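Support Tickets Knowledge base Downloads Sign in

Support / Tickets / Arms and grippers / 3080

Ticket 3080: Left gripper loses grip on curved dishes after swap to Grudell fingers
Status: Closed
Opened by: Jarmila Kadlec
Product: Bitance two-arm bench kit, Skanard controller
Priority: Normal
Opened: 15 September 2023

Original report

We are comparing two sets of gripper fingers on a two-arm bench setup, doing a table clearing job. The job is to pick up a dish, tip any leftovers out of it over a tray, and put the dish in a rack. The stock fingers did this well enough but marked the plates, so we fitted a Grudell set on the left arm and left the right arm alone.

Since the swap the left gripper lets go of dishes partway through the tipping move. It doesn't happen on the pick and it doesn't happen while the arm is travelling level. It happens as the wrist rolls past 45 degrees. The bowl rotates in the fingers first, then slides, then drops. Plates are less affected. Cups are fine.

The controller shows no fault when this happens. It still reports the gripper as closed and holding, so the arm carries on to the rack with nothing in it and opens over an empty slot.

What I have tried so far:

Power cycled both arms and the controller.
Re-ran gripper homing on the left arm.
Checked the finger screws. One was a quarter turn loose. Tightened it, no change.
Swapped the left and right gripper cables at the controller end. The problem stayed with the left arm.

I would like to know whether the Grudell fingers are supported on this controller version, and if so what the grip settings should be. The sheet that came with them only lists settings for the Doucet controller.

Reply from support

Hi Jarmila,

Thanks for the detail. The Grudell fingers are supported, but they need their own gripper profile. If the profile is still set to stock, the controller uses the wrong finger length and works out the closing force for a shorter lever. The motor thinks it is pressing harder at the tip than it is.

Please send the following:

1. The name of the gripper profile loaded on the left arm.
2. The force limit shown on the gripper page.
3. The hold check setting (on or off).
4. Whether the bowl is gripped at the rim or around the body.

Please don't raise the force limit yet. With the wrong profile loaded it can trip the current cut-out, and that leaves you with two problems to look at.

Reply from Jarmila Kadlec

Answers in the same order.

1. Profile is stock_parallel. I assumed it would pick up the new fingers when I re-ran homing. I gather it doesn't.
2. Force limit is 2000 in controller units.
3. Hold check is off. It was off when we got the kit.
4. Rim, with one finger inside the bowl and one outside.

I also moved the Grudell fingers to the right arm for half an hour to see what would happen. Same behaviour, same point in the roll. So it follows the fingers and not the arm, and you can rule out the left wrist motor. They are back on the left arm now.

Reply from support

Thanks, that is a useful test. Please do these steps in order:

1. Update the gripper profile list from the Skanard maintenance menu. The profile you want is grudell_long.
2. Load it on the left arm only. Leave the right arm on stock_parallel.
3. Home the left gripper with nothing between the fingers.
4. Turn hold check on.
5. Leave the force limit at 2000 and repeat the tipping move at half speed.

Homing doesn't change the profile. It only finds the open and closed positions. We have had this question before and will make the wording on the homing page clearer.

Reply from Jarmila Kadlec

Done. The profile update failed the first time with a timeout. I plugged the controller straight into the wall port instead of going through the switch and it went through.

Results at half speed with the white rice bowl, gripped at the rim: it now gets past 45 degrees without rotating in the fingers. At 135 degrees, where we hold to let the rice fall out, it creeps a little. On one run it dropped. Hold check caught the drop and stopped the arm, so that part is working.

The layout is the same one we have used for the whole comparison. Small black tray on the left for the tipping, brown tray with the dishes in the middle, rack on the right. The left arm does the tipping.
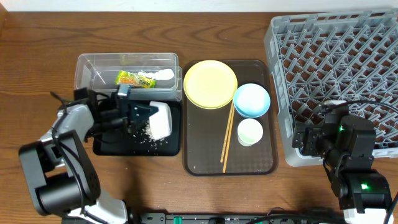
Left arm with the rice bowl tipped over the black tray, rice on the tray below it. Right arm at the rack.

Two other things I noticed while running this.

The bowl sits right out at the ends of the fingers. On the stock set we taught the grip point with shorter fingers, and I never re-taught it. I suspect we are now picking up with the last few millimetres of the pad.

The pads also feel slick compared with the stock ones. I wiped them down with alcohol in case there was something left on them from the factory. I have not tested that separately, so I can't say whether it made a difference.

Reply from support

Gripping at the very tip would explain the creep. The pad on that finger is tapered, and the last section has less rubber behind it. Please re-teach the grip point so that the rim sits near the middle of the pad. You will need to check clearance on the inside of the bowl, as the inner finger will go deeper.

If it still creeps after that, raise the force limit in small steps. With grudell_long loaded it is safe to do so. Stop if you hear the motor buzz during the hold.

Also, when you re-teach the pick, check the tip height over the tray. If the fingers reach further into the bowl, the bowl ends up closer to the wrist, and your release height over the rack will be off by the same amount.

Reply from Jarmila Kadlec

Re-taught the grip point for the rice bowl and the shallow blue bowl. Left the cup alone as it never gave trouble. You were right about the rack height — the first run put the bowl down too high and it fell the rest of the way into the slot. Fixed by offsetting all the left arm rack positions by the same amount.

I did not need to change the force limit. It is still at 2000.

Runs after the change, all at full speed:

Rice bowl, tip to 135 degrees and hold: no creep, no drops.
Blue bowl, same move: no drops. Small rotation at the start of the roll, then it settles.
Yellow plate, pick and place only: fine, no new marks on the glaze.
Chopsticks: not reliable. The Grudell fingers close with a gap near the base, and if a chopstick ends up there it isn't held. The stock fingers on the right arm manage them better.

For the comparison I am going to write it up as Grudell on the left for dishes and stock on the right for chopsticks and racking. I would have preferred one set for both arms, but the results don't support it.

One question before you close this. Is there a way to have the controller warn me if the profile and the fingers don't match? Someone else will be using this bench in December and I would rather they didn't repeat all of this.

Reply from support

Good to hear. There is no automatic check, as the fingers have no electronics in them and the controller can't tell which set is fitted. What you can do is turn on the start-up prompt under Gripper, Options. It shows the loaded profile for each arm and asks the operator to confirm before the arms will move. It can't be skipped from the script.

The gap near the base is normal for that finger set. There is a filler pad for it, but we haven't tested it with chopsticks or anything else that thin, so we can't promise it would help.

Reply from Jarmila Kadlec

Prompt is on and working for both arms. I have put a label on the controller with the profile names as well. I'll leave the filler pad for now — if we come back to the chopsticks I will open a new ticket.

Happy for this one to be closed.

Resolution

Cause: stock gripper profile left loaded after fitting longer fingers; grip point not re-taught, so the bowl rim was held at the tip of the pad. Hold check was off, so drops were not reported.

Fix: loaded grudell_long on the left arm, homed the gripper, turned hold check on, re-taught the grip points for both bowls, offset the left arm rack positions. Force limit unchanged.

Follow-up for support: reword the homing page to say that homing does not change the profile. Add Skanard settings to the Grudell finger sheet, which at present covers the Doucet controller only.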